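경보기 공장 견학기: 귀마개는 두 번 나눠 준다

화재 감지기와 비상 경보 장치를 만드는 Clendis의 공장 개방 행사에 다녀왔다. 2020년 2월 25일, 오전 조였다. 신청서에 '방문 목적'을 쓰는 칸이 있어서 한참 고민하다가 '소음'이라고 적었는데 통과됐다. 우리 건물 관리 업무를 맡은 지 4년째이고 그동안 내가 가장 자주 받은 전화가 경보기 오작동 신고였으니 거짓말은 아니다.

정문에서 방문증과 귀마개를 받았다. 안내 직원이 귀마개를 한 사람에 한 쌍씩 주더니, 2층으로 올라가기 전에 또 한 쌍을 줬다. 첫 번째 것은 대개 그때쯤 잃어버린다고 한다. 나는 잃어버리지 않았고, 덕분에 지금 책상 서랍에 귀마개가 두 쌍 있다.

첫 순서는 회사 소개 영상이었다. 창업 이야기와 수출 지도, 석양을 배경으로 한 연기 감지기가 나왔다. 감지기를 그렇게 애틋하게 찍을 수 있다는 것을 처음 알았다. 영상이 끝나자 질문을 받았는데 첫 질문이 주차 정산이었다.

조립 라인은 유리벽 너머로만 볼 수 있었다. 연기 감지기 Rinport가 이 라인의 주력이다. 기판이 들어가고 챔버가 얹히고 덮개가 닫힌 다음 시험실로 넘어간다. 시험실에서는 연기를 조금씩 넣으면서 정해진 농도에서 울리는지 본다. 같이 간 사람 하나가 고기 굽는 연기로도 시험하느냐고 물었다. 직원은 조리 연기 항목이 따로 있다고 하면서, 삼겹살은 아직 규격에 없다고 아주 진지하게 답했다. 우리 건물 3층 휴게실을 규격으로 등록하고 싶어졌다.

음향실은 이날의 하이라이트로 소개됐다. 실외용 경보기 Kallow를 틀어 주는 곳인데, 문 옆 표시판에 93데시벨이 찍혔다. 직원 말로는 방문객용으로 낮춰 놓은 음량이라고 한다. 문을 닫고 복도에 서니 74가 됐다. 숫자로는 꽤 줄었지만 그 자리에서 전화를 받던 분은 동의하지 않는 표정이었다. 음성 안내도 들려줬다. "침착하게 대피하십시오"를 그 크기로 들으면 침착해지기가 쉽지 않다. 여성 목소리와 남성 목소리 중에 고를 수 있고, 사투리 버전은 문의만 많다고 한다.

실무자로서 쓸모 있던 것은 오후 직전의 짧은 설치 강의였다. 받아 적은 내용은 이렇다.

감지기는 에어컨 송풍구 바로 앞을 피할 것.
공사할 때 씌운 먼지 덮개는 공사가 끝나면 꼭 벗길 것.
배터리는 한꺼번에 갈고 교체 날짜를 본체에 적을 것.
시험 버튼을 누르기 전에 입주자에게 알릴 것.

두 번째 항목에서 강의실 여기저기서 헛기침이 나왔다. 나도 했다. 지난 10월 복도 도색 때 씌운 덮개가 떠올라서였다. 돌아와서 확인해 보니 하나가 그대로 있었다. 아주 깨끗했다.

수신기와 연동 소프트웨어는 협력사인 Alvarado가 따로 부스를 차려 설명했다. 어느 구역에서 경보가 울렸는지 평면도에 띄워 주고 담당자 휴대전화로도 알려 주는 방식이다. 새벽에도 알려 주느냐고 물었더니 물론이라고 자랑스럽게 답했다. 카탈로그는 받아 왔지만 그 장은 아직 상사에게 보여 주지 않았다. 가격은 끝내 듣지 못했다. 현장 여건에 따라 다르다는 말을 세 번 들었을 뿐이다.

점심은 구내식당에서 먹었다. 제육볶음이 괜찮았고, 천장에는 당연히 Rinport가 달려 있었다. 배식대와의 거리를 눈으로 재 보는 사람이 나 말고도 여럿이었다. 식사 중에 울리지는 않았다.

아쉬운 점도 적어 둔다. 오래된 건물에서 배선을 그대로 두고 감지기만 바꿀 수 있는지가 제일 궁금했는데 답변이 담당 부서 이메일 주소였다. 일정표에 있던 수리실은 시간이 모자라 건너뛰었다. 기념품은 호루라기다. 전자 경보 회사가 주는 물건으로는 묘하지만 배터리가 필요 없다는 점은 인정한다.

다음 개방 행사는 10월이라고 한다. 신청은 홈페이지에서 받고 조별 인원이 금방 찬다니 갈 사람은 서두르는 편이 좋겠다. 굽 높은 신발은 입장이 안 되고, 귀마개는 챙겨 갈 필요가 없다.

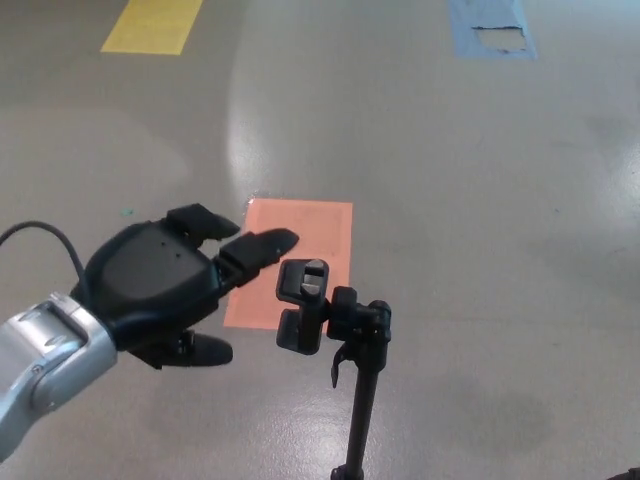
배선 문의 메일에는 아직 답이 없다. 자동 회신은 바로 왔는데 긴급한 경우에는 전화를 달라고 적혀 있었다. 전화는 음성 안내로 연결됐고, 목소리는 음향실에서 들은 바로 그 목소리였다. 답이 오면 이 글에 덧붙이겠다.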